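Skitilen Opens a Second Studio in Garnex and Starts a Fixed-Fee Design Service for Small Buildings

GARNEX, Feb 18, 2024 – I'll start with the news, because my colleagues tell me that's how a press release is supposed to work. Skitilen, the architecture practice I helped set up and still run, has opened a second studio in the old Vornell building in Garnex, and from that studio we're launching a new service for people who want to design or remodel a small building and would like to know the design fee before they sign anything.

We're calling it the Small Buildings Desk. It covers backyard cottages, corner shops, dental offices, workshops, additions, garage conversions, that kind of thing. If it's under the size where most firms our age start returning calls, it's probably for us!

I've been drawing buildings for a long time, and most of what I've drawn has been big. Schools, a couple of medical buildings, a bus depot I'm still very fond of. But the phone calls we turned away were nearly always small ones. Somebody wanted to add a bedroom for a parent who was moving in, or a baker had leased half a storefront and needed to get ovens, a counter and a restroom into it without blocking the exit. We'd say sorry, we're not really set up for that, and give them a couple of names. Last year we turned away 55 of those calls (I went back through the log, and it made me wince), and when I followed up with a few of the callers, plenty were still stuck at the same point.

So we got set up for it. The desk has its own staff of six, all of them working out of the Garnex studio, and a fee schedule that's posted on the wall by the front door. You bring us an address and a rough idea. We visit, measure, look up the zoning, and come back with a written scope and one price for the design work, from the first sketch through the permit drawings. If the scope changes, we write a new price and you decide whether you want to go ahead. Construction costs are separate, of course, and so are permit fees and any engineering your project might need, but we'll list those for you so they don't show up later as a surprise.

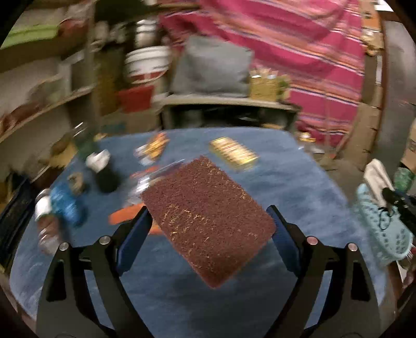 A textured reddish-brown pad with tan flecks.

The other half of the announcement is the material library, which takes up most of the ground floor and which I could talk about all day. I've always hated picking finishes off a screen. A floor that looks warm and soft on a monitor can look like a parking lot once you've got a whole room of it, and you can't rub your thumb across a web page. The library has over 50 drawers of samples, and every drawer is open to anyone who walks in, client or not. Pull things out, carry them over to the north windows, put them next to each other, spill coffee on them if you need to. Each sample has a card with what it's made of, how it's cleaned, and our own notes on how it's held up in buildings we've done. Some of those notes are pretty blunt.

We kept the Vornell name on the front of the building. People in Garnex have been giving directions by it for as long as I've known the town, and I didn't want to be the person who broke that. The place was a shoe store first and then a printer's shop, and when we took up the old carpet in January we found the original maple underneath, scuffed and stained but sound. We sanded it, oiled it, and left the dark marks where the presses used to stand. The ceiling came down about as far as it needed to for new wiring and then went back up. Heating is by heat pump now – the old boiler is gone, and I don't miss it.

We did the renovation design ourselves and ran it as a trial of the new service, fixed fee and all. Skitilen was the client and the desk was the architect, which made for some funny meetings. I changed my mind twice about the stairs and got a new price both times. It stung a little, and it was fair. We also learned that our measuring form was too long and that our first schedule left no time at all for the county's second round of comments, so both of those have been fixed before a single outside client had to put up with them. 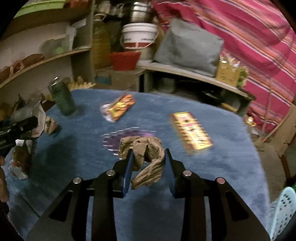
Something else we've changed is how we show people a design. Most of our clients on the big jobs read plans for a living, and most homeowners don't, so every project at the desk gets a Kong session. Kong is our nickname for the big open floor at the back of the studio, where we tape your plan out at full size so you can walk around in it. Will the refrigerator door hit the island? Can two people pass in that hall with a laundry basket? You find out in five minutes, in your socks, and moving a wall means pulling up some tape. We've run these for our own staff and for a handful of patient neighbors, and every single plan changed afterward.

We'll use computer models too, and we'll happily send you one to spin around at home. But the tape comes first.

The Small Buildings Desk is taking projects now, in Garnex and anywhere within a 50-mile drive of it. First visits are free. The material library and studio are open to the public on weekday afternoons, no appointment needed, and Kong sessions are booked through the front desk once you've got a plan to walk through. Our original office stays right where it is and keeps doing the larger work, with the same people and the same phone number.

About Skitilen
Skitilen is an architecture practice with 2 studios, working on schools, health care buildings, transit buildings, and now houses and small commercial spaces.

Media contact
Skitilen Garnex Studio, Vornell Building, Garnex. Reporters who'd like to see the library or walk a taped plan are welcome to stop in during open hours, or to ask at the front desk for another time.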